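Shirts on a Table: Folding, Stacking and the Cloth Behind
Speaker notes for the Watarwood sellers' afternoon

Opening

Thank them for coming back from the break. Ask the people at the rear to move forward if they want to see the table, because half of this is done with my hands and I will have my head down.

Say who I am. I run the clothing side at Bronimell. We sell plain and secondhand shirts, mainly polos, at indoor markets and from one small shop. Last year we sold 2548 polo shirts, and every one of them was folded by hand at least once. Most were folded several times. Customers pick things up, open them out, hold them against themselves and put them down somewhere else.

I'm going to cover the shirt first, then the stack, then the table and the cloth behind it. Questions as we go. Stop me if I mumble.

The table

Start with the surface. A shirt folded on a rough or sticky table picks things up. A smooth wooden top works well. Wipe it and let it dry fully before any light colors go down. If there's a cable hole in the top, fold away from it. Sleeves find their way into those holes, and so do price tags.

Height matters more than people expect. At the shop our table comes to just below my elbow. At Watarwood the hall tables are lower, and after a morning's folding my back knows it. We carry four bed risers in the van now. (Pass one around.)

Leave enough bare wood for one shirt laid completely flat, sleeves out. If you only have room for a half-open shirt, you will fold it crooked. Move the card reader. Move your coffee.

The shirt laid out

Next slide. Yellow polo on the wood, front up. I always lay the shirt out like this before I do anything else with it, including pricing. It's when I look for marks, pulled threads and loose stitching around a logo on the chest. Yellow is a hard color to sell if it has any mark on it at all, so it gets looked at twice.

Smooth it with flat hands, from the middle out toward the sides. Don't tug at the hem. Knit cotton stretches, and a tugged hem turns into a wavy one. Straighten the shoulders first and the rest tends to follow.

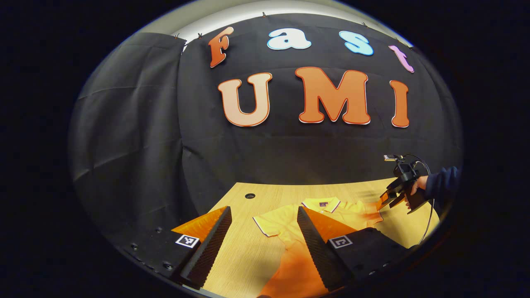
Should the collar be up or down when you start folding?

Down, with the top button closed and the collar pressed flat all the way around, including the part at the back of the neck. If the collar is left up, it gets creased across the middle once other shirts are stacked on it.

The fold

(Do this slowly the first time, no talking. Then again with the notes.)

Button up. Turn the shirt over so the front is against the table. Check that the collar stayed down when you turned it.

Bring one side in, a third of the way across, with the fold line running from the middle of the shoulder straight down to the hem. Lay the sleeve back on itself so it doesn't poke out past the fold. Same on the other side. You should have a long rectangle with the collar at the top.

Fold the hem up a hand's width. Then fold the whole lower half up to just under the collar. Turn it over and the front should be facing you, collar centered, placket straight.

If the chest logo ends up tucked away at the edge, your side folds went in too far. Open it and do it again with a wider rectangle. People want to see the logo, or want to see that there isn't one.

The Clemus board. I get asked about it every time, so I brought it. It's a hinged plastic folding board and you flip the panels in order. It gives a very even width. I use it when we're preparing stock at the shop. I don't take it to markets, as it takes up too much table and I can fold by hand quickly enough. If you have helpers who fold five different ways, a board is worth having.

The stack

Eight to a stack. Ten if they're thin. Above that they start leaning and customers pull from the middle.

Face every collar the same way. I put the collars toward the customer, though I know two sellers in this room who do the reverse and do fine.

Biggest size at the bottom. One color per stack if you have the stock. If you don't, go light to dark and keep to that order all day, so that you can put a shirt back without thinking about it.

For the Crăciun market in December we take 300 shirts and put out 100 at a time. The rest stay in crates under the table, already folded, in the same size order as the stacks. When a stack gets down to three, I top it up. I used to wait until it was empty and the table looked picked over by noon.

The cloth behind

A dark backdrop makes bright shirts easier to see from across a hall. We use plain matte black cloth. Shiny cloth throws the ceiling lights back at people.

Pushpins are fine if the wall or board will take them. Ask the hall first. Put the pins in closer than you think you need to, particularly along the top edge, or the cloth sags between them. If one length doesn't cover the width, hang a second panel at the side and let it drop in loose folds. Trying to match a seam up exactly takes most of an hour and the seam still shows.

Creases: roll the cloth on a tube for the drive. Ours was stored folded for a year and the lines are still in it. A steamer gets most of them out. Some of you will have steadier patience for that than I do.

Letters

Cut-out letters on the cloth are cheap and can be read from a distance. Keep them big. Orange and pink stand up well against black, and a white outline around each letter helps a lot. Put the larger word where it clears the stacks on the table. I've seen good lettering with a pile of sweatshirts in front of the bottom half.

Lay the letters out on the floor before anything goes on the cloth. Check the spacing from a few steps back. Rounded letters need to sit a bit closer together than straight ones.

Hands-on part

Hand out the practice shirts, one per pair. There are mediums and larges in the blue crate and some children's sizes for anyone who sells those. The children's ones need narrower side folds.

Give them ten minutes. Walk around. Look at collars first.

Things to bring up if there's time: long sleeves (fold each sleeve straight down the back before the hem comes up), hooded tops (hood flat over the back, last thing), tissue paper (only for white shirts going into crates).

Ask for the practice shirts back, folded. Crate by the door. The hall wants us out by 4:30.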